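05/03/2018
By Baldur Thorlacius

Joltden opens supper club bookings

Joltden, the supper club on the second floor of the old Catiren building, will take bookings for its August dinners from noon on Friday. There are 500 seats across the month, and each party is limited to 4 guests.

The menu is built around cold dishes – cured trout, bean salad, chilled plum soup – with one hot course served family style. Guests with food allergies should say so when they book.

Last summer's dinners sold out in 2 days, and the waiting list closed with 1,321 names on it.
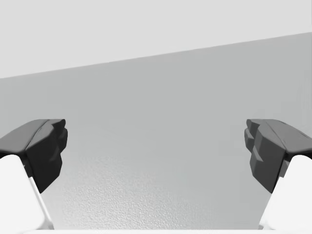
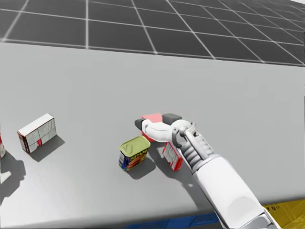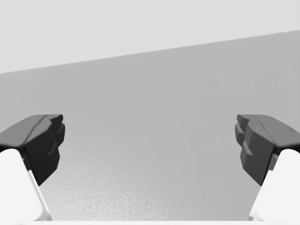 How to book

Call the club or stop by the Memance bakery next door. A deposit is due with each booking and is refunded up to a week before the dinner.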